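Fikre House Opens Its Doors on Hellcombe Road
Posted January 1, 2019
In Congregational Life, Neighbors
By Mhairi Skinner

Dear friends,

Happy New Year to every one of you, and especially to those of you who are reading this with a second cup of coffee and the tree still up (ours is still up, and if my husband has his way it will be up until Easter). I promised back in August that I would write something longer once we had real news about the old parsonage, and I am so glad to say that I can finally keep that promise.

For those who are newer to Tremard Chapel, the parsonage on Hellcombe Road has been empty since our last resident pastor moved into her own place. We rented it for a while, then we stored folding chairs in it, and then we mostly worried about the roof. Quite a few of you asked very fairly why we were heating a house that no one lived in. It was Eyerusalem Yilma who stood up at the summer meeting and asked whether families who had just arrived in this country might be able to stay there while they found their feet. I don't think she expected an answer that same evening, but she got one, and the vote was not close.

So now it has a name, Fikre House, and it has people in it! Two families moved in before Christmas, and a third will come once the upstairs bathroom is finished. I won't share their names or their stories here, as they belong to them, and I would ask you all to be gentle with your questions when you meet them over coffee. Ask about the weather. Ask how the kids like the sledding hill. The rest will come in its own time or it won't, and either is fine.

I want to say a word about the work that went into this. Phúc Huỳnh rewired the whole kitchen and would not take a penny for it, and then came back to do it again when the inspector wanted the outlets four inches higher. Wubit Mamo organized the meals, and if you have ever tried to organize meals with Wubit you will know that you do not so much volunteer as find your name already on the sheet. The youth group painted the bedrooms a color that was sold to us as "oatmeal" and that dried a good deal closer to peach. The families say they like it. I have decided to believe them.

We were also given beds, a very good stove and more blankets than any house could use, and the extra blankets have gone over to the winter shelter. Please, no more blankets for now. What we could use is snow boots in children's sizes, a working vacuum cleaner, and a few lamps. Drop them in the side hall, not the front one, where the door sticks and the mail gets wet.

On money, I know some of you like to see it laid out plainly. The monthly cost of running the house, with heat and insurance, is covered through spring by the gifts that came in during Advent. After that we are hoping for 23 households to pledge a small amount each month, and 10 have already signed up, so we are a good way along. If you can give, the pledge cards are in the rack beside the hymnals. If you can't, please don't give it another thought. There are plenty of other ways to be part of this, and a casserole is every bit as welcome.

Nuria Tekleab has started an English conversation hour in the fellowship hall, and it has grown faster than any of us guessed. It is open to the residents and to anybody else in town who would like to come, church member or not. There is no textbook. People sit down with tea and talk about groceries, school forms, dentists, how to say no to someone on the telephone. Nuria would love more native speakers at the tables, and she has asked me to tell you that you don't need to be a teacher. You need to be able to sit still and speak a little slower than you would like to, and I'm told I am getting better at the second part.

The Wednesday-style soup supper we used to hold in Lent will move into the house this year, if the residents are still happy with the idea when the time comes. Eyerusalem has offered to make injera, and my own contribution will be the washing up. More on that in the next letter.

Now, a few people have asked me what the Bible study will be reading this winter, and I'm pleased to say we have settled on Ruth. It seemed right. I first heard it preached when I was a girl, and what I remembered afterward was mostly the harvest and the romance of it. Coming back to it this fall, I was struck by how much of that little book is about plain arrangements — who may gather in which field, who eats at whose table, who walks home with whom. Ruth turns up in Bethlehem with nothing, and the first thing she needs is somewhere she can pick up grain without being bothered. Boaz tells his men to leave some for her on purpose. I have read past that line so many times. 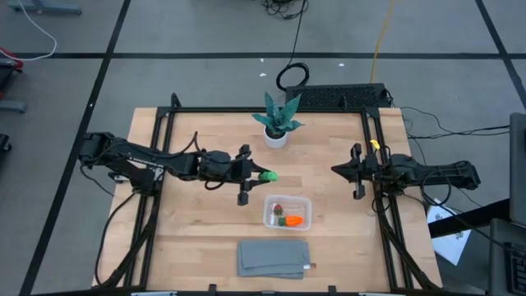

I find I keep thinking about those men in the field, who don't get names. They were told to let a few handfuls fall and they did, and then they presumably went home to supper. Much of what happened at Fikre House this fall was done in just that way, by people who would be embarrassed to see themselves in a newsletter, and so I will stop here and simply say thank you. Study guides for Ruth are on the table outside the office, and the coffee will be on.

With love to you all,
Mhairi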